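Home | Newsroom | Events | Parking | Contact

FOR RELEASE THURSDAY, 9 A.M.

Folta Public Library Ends Overdue Fines, Braces for Return of 1980s Cookbooks

FOLTA - The Folta Public Library will stop charging overdue fines in December, a move expected to cost it very little money and several good grudges.

The library has 3177 items listed as late. Of those, 63 are copies of the same diet book, a title the library no longer admits to having bought. All existing fines will be wiped, including the one belonging to the library's director, Rajkumari Shukla, who has asked that the amount not be printed.

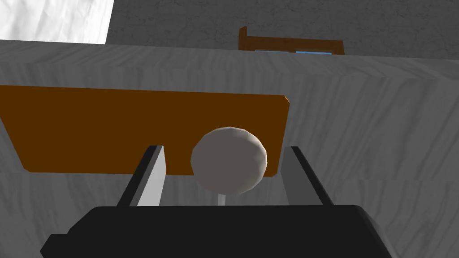

Fines never brought a single book home, according to Mahnaz Ghorbani, and they did a fine job of keeping the readers away too.

Items can go in the drop box on Tripathi Street at any hour. Lost books will still be billed at cost - the library is feeling generous, within limits. Borrowers with anything 40 days late will get a polite letter, followed by a less polite one.

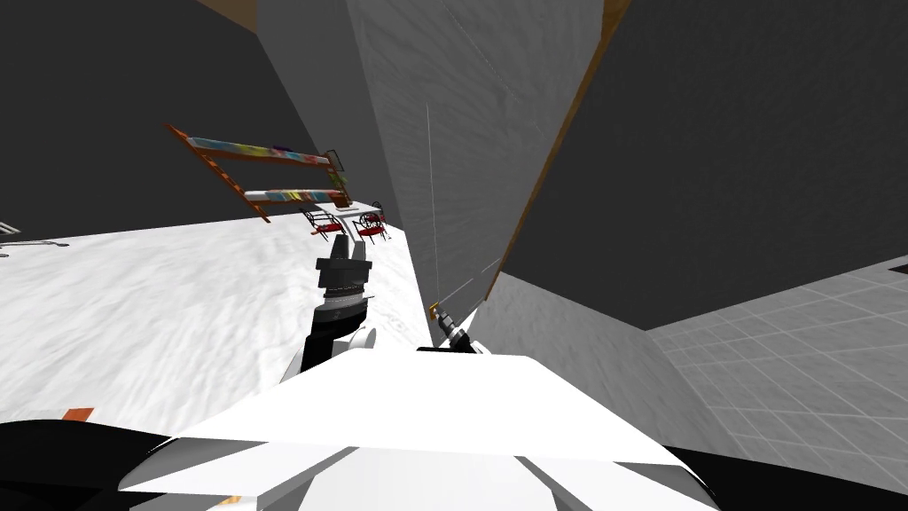 How to Come Back

Bring a card, or a name and a straight face. The front desk is open until 6 p.m.

Filed under: Library News, Fees & Fines

Comments (2)

Clive Ellwood: Do I get back the 13 dollars I paid in good faith last spring?

Gaurav Upadhyay: I have one of the diet books. Please don't make me return it, it holds up the couch.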